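Okevwood Teach Station
Remote control and hand-guided demonstration recording for single-arm robots

Overview
Part family: Teaching and demonstration
Control: leader arm, handheld controller, or direct hand guiding
Recording: joint positions, gripper opening, wrist view, operator marks
Simulation: included with every license

The Okevwood Teach Station lets an operator show a robot arm a task and save each attempt as a demonstration. The operator can move a small leader arm and have the robot follow it, steer the gripper with a handheld controller, or take hold of the robot and guide it directly. All three methods write the same file format, and a dataset may contain any mix of them.

The station replaces the Samley teach kit. Leader arms from the Samley kit can be reused after a firmware update. The older Samley foot switch cannot.

Leader arm
The leader arm has the same joint order as the follower and is scaled down so that a seated operator can reach every pose without standing up. A trigger at the grip sets the gripper opening. Trigger travel is mapped linearly by default; a curve can be loaded for work with soft or thin parts.

On startup, the leader and follower must be matched before motion is enabled. Hold the leader close to the follower's pose and press the match key. The follower moves to the leader's pose at reduced speed, and the status light changes from amber to green. If any joint differs by more than the set limit, the station refuses the match and shows the joint number.

Hand guiding
Hand guiding is available on arms with joint torque sensing. The station compensates for the weight of the arm and the gripper; payload weight has to be entered by the operator. Individual axes can be locked, for instance to keep the tool level during a pouring or wiping motion. The operator's hands will be visible in the wrist view during part of a hand-guided recording. Sites that train on camera input generally use the leader arm for that reason and keep hand guiding for waypoints.

Recording
A demonstration starts and ends with the foot switch. One press starts recording, a second press saves, and a long press discards. Marks can be dropped during a recording to separate stages such as approach, grasp, and release. Marks may be moved or deleted later in the review tool, and the original file is kept unchanged.

Storage on the base unit holds 700 demonstrations at default settings. When the limit is reached, recording stops and the display asks for an export — files are never overwritten. Export is by network share or removable drive.

Simulation
The simulator uses the same leader arm, the same match procedure, and the same file format as the hardware. Operators can practice without tying up a robot, and a task layout can be tried before fixtures are built. The wrist view is rendered through a wide-angle lens model with a circular image area. Straight edges away from the center, such as baseboards and tabletops, are drawn with the curvature that the lens model gives them. Shadows are computed from the room lights and can be switched off, although we advise leaving them on for any data intended for training.

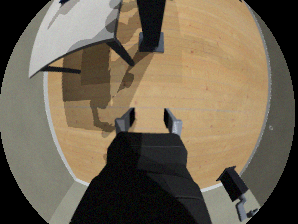 The lens model can be adjusted to match a calibrated camera. Load the calibration file under View, then restart the session. Changing the lens model in the middle of a session is blocked so that one dataset cannot contain two geometries. Gripper start opening, room layout, and object placement are stored with each demonstration and can be randomized between attempts within limits set by the user.

The Agarwal scene library is an optional add-on with 158 room and workbench layouts. Layouts can be edited, and objects can be imported as standard mesh files. Imported objects need a mass and a friction value before they can be grasped; an object without them is treated as fixed.

Reference dataset
Each license includes Zuvcombe, a set of 1,692 demonstrations recorded with the leader arm in simulation. It is supplied for checking a training setup before new data is collected. Zuvcombe contains no hand-guided recordings.

In the box
Base unit with power supply
Leader arm with table clamp
Foot switch
2 network cables
License card and printed setup sheet

The handheld controller is sold separately.

Notes for ordering
State the follower arm model and gripper model when requesting a quote. The leader arm is built to the follower's joint layout and cannot be changed in the field. Left-handed grips are available at no added cost but must be requested with the order. Software updates are released each April and cover the base unit, the review tool, and the simulator together. Mixed versions are not supported.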